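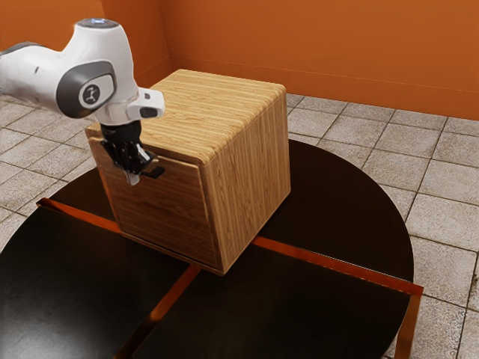 Programs > Grants in progress > Bramberg inclusion in club sport

Posted 23/11/2021 by Ilona Dudás

Second report to the Nemitz Fund: Bramberg league inclusion project

The fund asked for numbers, and I will give them, but I want to say at the start that I don't trust all of them. The project is meant to make the adult amateur leagues in Bramberg easier places for gay, bisexual and trans players to join and to stay in. What we have so far is a lot of signatures and not much proof that anything feels different on a Saturday morning.

Clubs and the pledge

By the end of this reporting period, 17 clubs had signed the welcome pledge. The target in the grant agreement was lower, so on paper we are ahead. Signing takes one officer and one email. When Riaan Dlamini called the clubs afterward, several of the people who picked up the phone had never heard of it, and at Zwane Athletic the captain of the women's team learned about it from him. I would ask the fund not to read the pledge count as a measure of much.

Three clubs have gone further and changed their written rules on abuse from the sidelines. Those rules name a person to report to and a deadline for an answer. I consider this the best result of the grant so far, though no report has been made under any of them. That could mean there was nothing to report. It could also mean players don't believe it would go anywhere, and we have no way yet to tell the two apart.

Coach training

Training was offered on two evenings. The second was better attended, mostly by coaches from the soccer and volleyball sections who already agreed with us. The feedback forms were glowing, as forms filled out in front of the trainer tend to be. Riaan has since suggested a short follow-up by phone — two months later, no names attached — and I have asked him to go ahead with it in place of the paper form.

The men's basketball league sent no one to either evening. Its board told us the subject "hasn't come up." We are still talking with them, slowly. 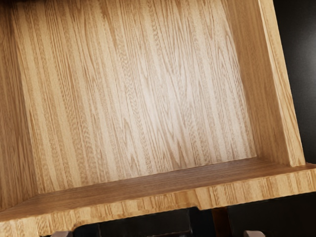 Player survey

The survey went out through the Wenus registration system in November. More than half of the answers came from the women's leagues, which were never the main worry. Open answers from the men's side were short. One player wrote that he would come out to his team "when I'm done playing," and I have thought about that line more than any of the charts.

I would not publish these results. The sample picked itself, and the question about locker room language was worded badly, so it can be read two ways. That was my mistake. A corrected version is ready for the spring registration.

Spending

We are under budget on travel and over on printing. The rainbow captain's armbands cost more than quoted and arrived after the themed match weekend they were bought for. They are now with the clubs, and I don't know how many have been worn.

What we ask of the fund

We would like to move the unspent travel money to paid hours for Riaan, who is doing club visits on top of a full load. We would also like to drop the pledge target for next year and replace it with the number of clubs that have a working reporting rule. It will be a smaller number and a harder one to reach.

Our next report will include the phone follow-up, whatever it shows.

We use cookies to remember your settings and count visits. Accept | Manage choices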